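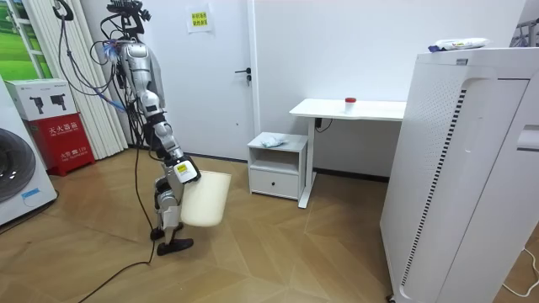
Laundry and utility rooms: keeping the floor, the door and the extinguisher point clear

Search posts Search Enter a keyword

1/ Cludance Residential Services looks after 93 small laundry rooms across the Wondongate and Conport estates. Over the coming weeks we will be posting guidance on how these rooms should be kept. We begin with the items that most often need attention at inspection.

2/ Extinguisher cabinets. The red metal box marked 灭火器箱 is a fire-extinguisher cabinet and must be easy to reach at all times. The lid should be free of other items. In the room shown, a white cardboard box printed with two extinguishers is resting on top. Cartons of this kind should be moved to a shelf or flattened for recycling.

3/ Residents are asked not to place laundry, post or cleaning products on any cabinet, even for a short while. The same applies to the strip of floor directly in front of it.

4/ Doors. The door and its lever handle must be within easy reach from inside the room. Small furniture is permitted beside a door, as with the white nightstand here, provided that the door can be opened fully. Please measure before bringing in anything larger.

5/ Nightstands and other small units. One open shelf and one drawer are enough for most laundry rooms. Packaging should not be left on top. Soft plastic wrapping may be taken to the collection point at Condori House, which is open until 6 pm.

6/ Washing machines. Leave the round door slightly open after use so that the drum can air. Report leaks the same day using the repairs form. Residents should not attempt to move a machine themselves.

7/ Cables. Any cable crossing the floor should be noted on the room sheet. Please keep to the clear side of the room when carrying a full basket.

8/ Windows and blinds. Vertical blinds should hang straight and should not be tied back over a cabinet. Slats that have come loose can be replaced free of charge. We hold 400 in store at Conport.

9/ Floors. Light wood-grain flooring should be swept weekly and wiped with a well-wrung cloth. Bleach and wax polish must not be used.

10/ The guidance applies to all 1588 households with access to a shared laundry room. A printed copy will be delivered in November. Large-print copies are available from the Wondongate office on request.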